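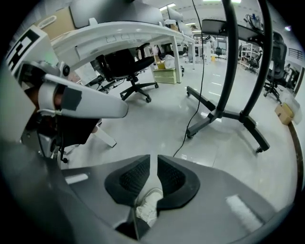
Delali meint, der Leim sei schuld, sie habe schon im Oktober gesagt, dass Hautleim bei dieser Luftfeuchte Theater macht. Steht hiermit im Heft, damit sie es nicht noch einmal sagen muss.

28. November 2024, Buchwerkstatt

Kirchenbuch Zamlow, Band 2. Rücken abgenommen, alte Hinterklebung mit Kleisterkompresse gelöst. Darunter Makulatur: ein Streifen aus einer Kerporter Frachtliste, Posten 557, Heringe. Der Text vorn handelt von Taufen, hinten von Fisch. Streifen geglättet, in Umschlag, liegt bei der Akte.

Kleister: Weizenstärke, heute endlich ohne Klumpen. Jarmo hat den Topf gerührt und dabei erklärt, wie man in Veltum rührt, nämlich andersherum. Unterschied nicht feststellbar.

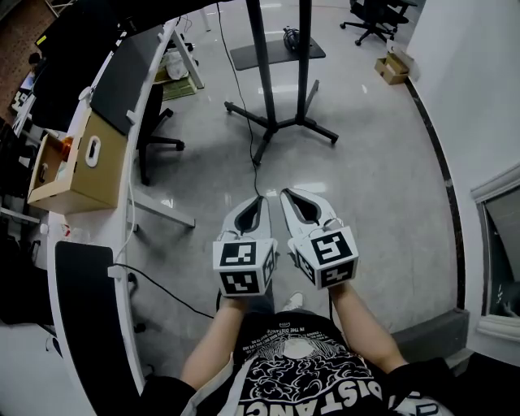 Den neuen Rücken mache ich trotzdem erst mit Japanpapier, zwei Lagen, Laufrichtung parallel zum Rücken. Die erste Lage war schief, wieder runter. Die zweite auch schief, aber in die richtige Richtung, bleibt drauf.

Foliierung geprüft. Irgendwann hat jemand mit Bleistift durchgezählt und ist nach Blatt 100 offenbar essen gegangen, danach kommt wieder 100. Nicht korrigieren, nur vermerken. Die Schadensliste fürs ganze Archiv steht jetzt bei fast 1.671 Einträgen, davon gefühlt die Hälfte »Ecke bestoßen«.

Sugden will bis zur Abholung einen Kostenvoranschlag für die Schließen. Eine fehlt, die andere ist aus einem Möbelbeschlag gebastelt und hält besser als das Original.

Offen: pH der Vorsätze messen. Neue Löschkartons bestellen, die alten sind wellig. Presse nicht vor morgen Mittag öffnen, auch nicht kurz, Jarmo.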